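How Weaving Works

Weaving is a way of making one strong thing out of many thin things. Cloth is woven. So are some fences, chair seats and baskets. The materials are different but the method is the same.

The two sets

Every weave has two sets of strands. In cloth, the first set is called the warp. It is held tight and does not move much. The second set is called the weft. It travels across the warp, going over one strand, under the next, over the one after that, and so on to the edge. Then it turns and comes back. On the way back it goes under where it went over before.

In basket making the first set has another name. The strands that stand still are called stakes, and the strands that move in and out are called weavers.
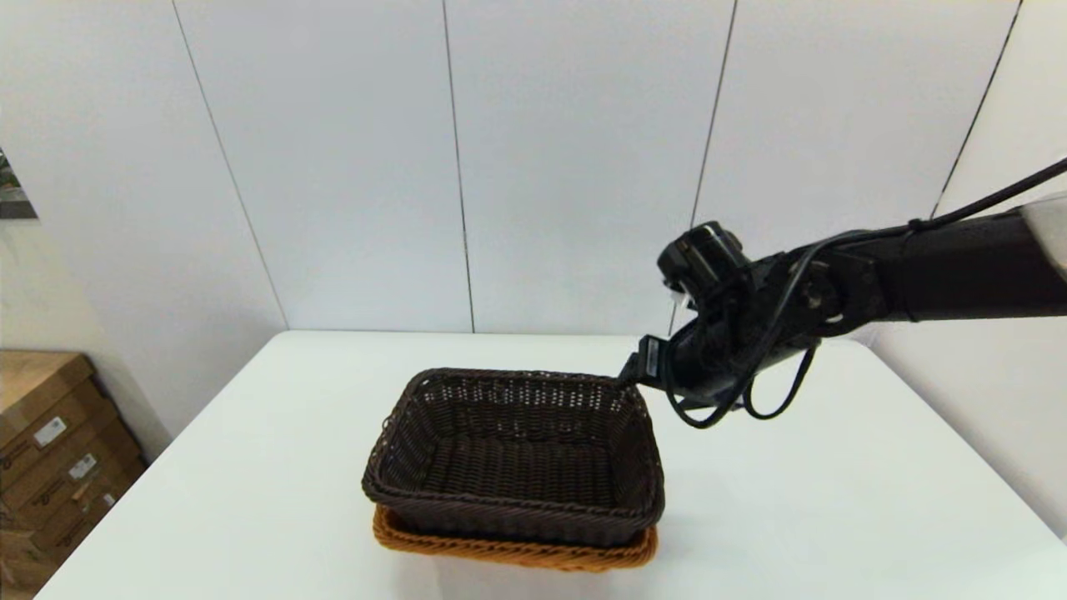 A single strand pulls out of a pile easily. A woven strand is hard to pull out. At every crossing, two strands press on each other, and the rubbing between them is a force called friction. One crossing gives only a little friction. A piece with 1000 crossings has a great deal of it, and this is why a basket can hold its shape without glue.

Plain weave and twill

Over one, under one is called plain weave. It is the simplest pattern and has the most crossings for its size.

If the strand goes over two and under two, and each row starts one step further along, sloping lines appear. This pattern is called twill. Twill bends more easily than plain weave when the same strands are used. Denim is a kind of twill. Look closely at a pair of jeans and you will find the sloping lines.

Tight and open

A tight weave has its strands pushed close together. An open weave has gaps. Gaps save material and let air through, so an open weave suits onions and potatoes, which keep better with moving air. It does not suit rice.

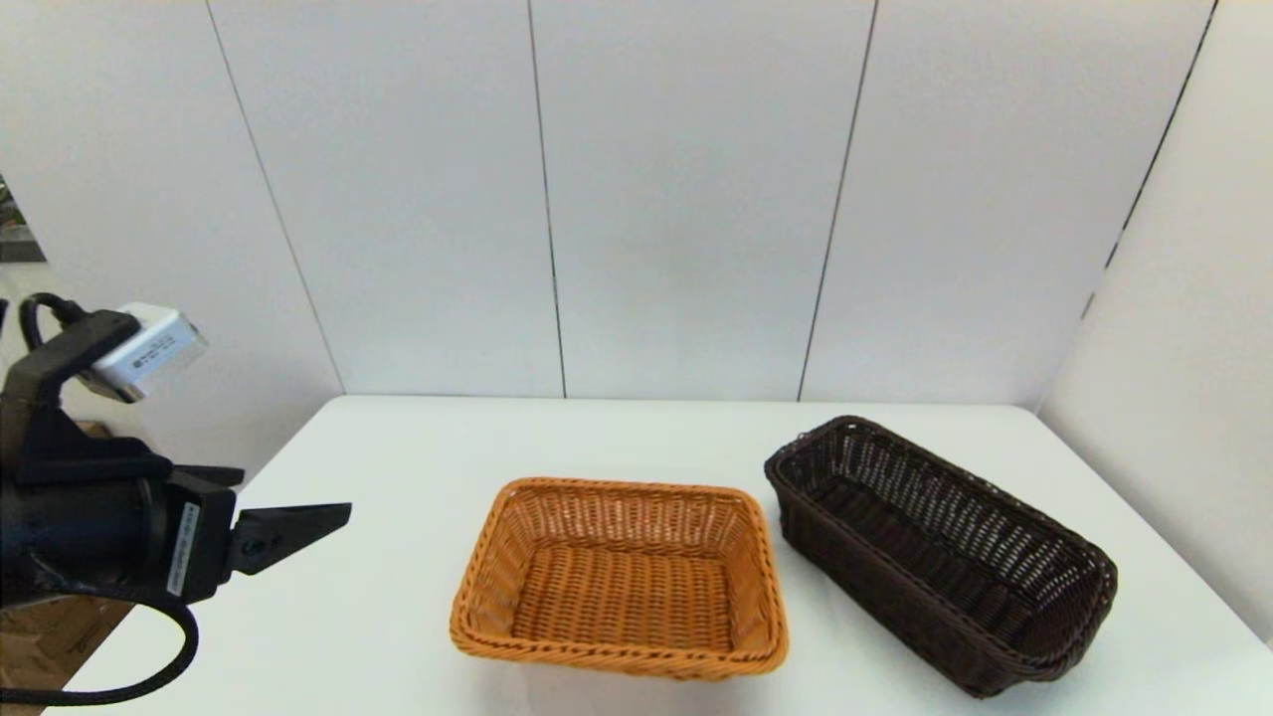
Nic Aodha

Bending without breaking

Willow is a common basket material in Britain. The thin branches, called rods, are often cut in winter, after the leaves have fallen. A dry rod snaps when it is bent sharply, so it is soaked first. Water gets into the wood and makes it softer. A long rod that has been dried with its bark on may need a week in the water. When the finished basket dries, the rods become stiff again in their new shape.

Cane comes from a climbing palm called rattan. It can be split into long, even strips. It also needs soaking, but for a much shorter time.

The edge

The edge is the weakest part of any weave. The last strand has no neighbour on its outer side to hold it in. In a basket, the ends of the stakes are bent over and tucked behind one another to make a border. A thick border also stops the sides from spreading when the basket is lifted.
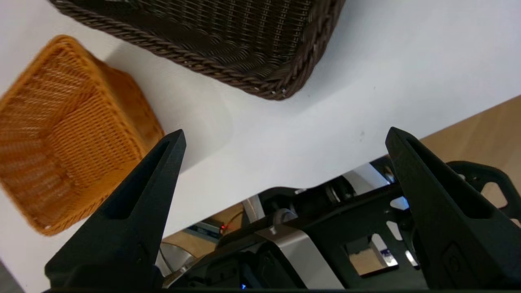
A braided rim on a dark brown basket.

Try it: a paper mat

You need two sheets of paper in different colours, scissors and a ruler.

1. Fold the first sheet in half. Draw a line 2 cm from the open edges.
2. Cut from the fold up to the line. Make the cuts 2 cm apart. Unfold the sheet. This is your warp.
3. Cut the second sheet into strips 2 cm wide. This is your weft.
4. Weave the first strip over, under, over, under. Push it up to the end of the cuts.
5. Start the second strip with under. Keep changing until the mat is full.
6. Glue down the ends of the strips.

Make a second mat in twill and compare how the two of them bend.

Words to know

Border: the finished edge of a basket.
Friction: a force that slows or stops things sliding against each other.
Rod: a long, thin branch of willow.
Stake: a basket strand that stays still.
Warp: the cloth strands that are held tight.
Weft: the cloth strands that go across.

Page last changed 25 March 2019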